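I keep my spare parts in the kitchen, in the drawer under the toaster, and I've stopped being embarrassed by it. The light is good, the counter is the right height, and there's always tea nearby (well away from the board, please!). A few things I've picked up from years of fixing radios and little power supplies at home:

**Sort your capacitors before you need one.** I use a seven-day pill organizer from the drugstore, one lid per value range, with the values on masking tape. Ceramics in one organizer, electrolytics in another. The tiny surface-mount ones stay in their tape strips until the minute I solder them, and I write the value on the strip with a fine marker. Most of them have nothing printed on the part itself, so once they're out and mixed up you're stuck measuring every last one.

**Work over a rimmed baking sheet.** Line it with an old white pillowcase and small parts stop bouncing. My friend Monique Delaunay uses a silicone baking mat and loves it, but mine builds up static, so I went back to cotton.

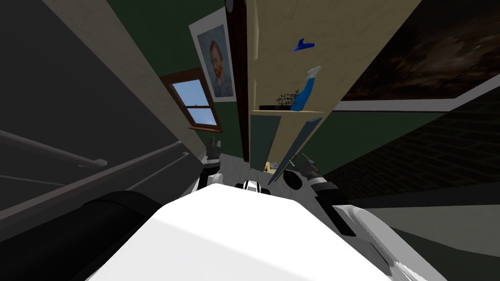 **Get a second pair of tweezers.** One straight, one bent. I bought a cheap set from Kuvis years ago and the bent pair is still my favorite thing in the drawer. Wipe the tips with rubbing alcohol now and then, flux makes them sticky and then the part comes right back up with the tweezers.

**Turn the iron down.** I used to run mine way too hot! For leaded solder on ordinary boards I sit at 300 °C and only go up for big ground pads. Clean the tip on brass wool, put a little fresh solder on it before you switch off, and it'll last ages.

**Discharge the big ones.** Unplug first, then bleed the capacitor through a proper resistor and check it with a meter. Please don't do the screwdriver trick, I did it once and pitted a perfectly good screwdriver.

**Write the date on solder paste.** Mine lives in the fridge door in a zip bag inside a lidded tub, labeled NOT FOOD in big letters, after Si-eun asked me if it was frosting. Let it come up to room temperature before you open it.

Next up I want to tidy the wire box, which is a disgrace.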